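Capítulo 4
Pesagem e erro de medição em pequenos estabelecimentos

4.1 Introdução

A massa é a grandeza mais medida no comércio a retalho e, em regra, a que menos atenção recebe. Este capítulo trata das fontes de erro na pesagem corrente e do modo de as exprimir. Supõem-se conhecidas as definições de exatidão e de repetibilidade.
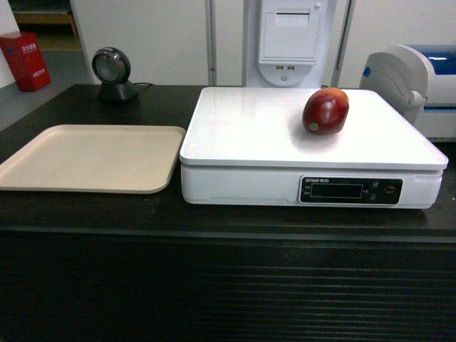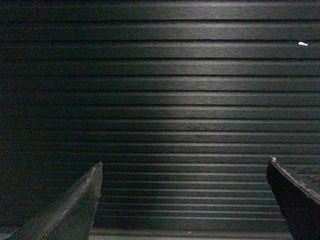 O resultado de uma pesagem depende do instrumento, da carga e do apoio. Os três contribuem para a incerteza, mas só o primeiro costuma constar do certificado. Numa balança eletrónica de plataforma larga e plana, como a balança branca pousada no balcão escuro, a carga pode ficar afastada do centro, e a indicação varia com a posição – é o erro de excentricidade, tratado na secção 4.3. O apoio intervém de outra forma: um tampo desnivelado inclina o eixo de medição, e a força registada é apenas a componente perpendicular à plataforma.

4.2 Erro absoluto e erro relativo

Chama-se erro absoluto à diferença entre o valor indicado e o valor de referência. O erro relativo é o quociente entre o erro absoluto e o valor de referência, expresso em geral em percentagem. Um erro absoluto de 4 g numa carga de 100 g corresponde a um erro relativo de 4 %; numa carga de 80 g, o mesmo erro corresponde a 5 %.

Nos exercícios usam-se os registos da mercearia Fagerlund, obtidos com massas-padrão Jolex à temperatura de quase 23 °C. As leituras são apresentadas sem correção do zero – o aluno deve efetuá-la antes de qualquer cálculo.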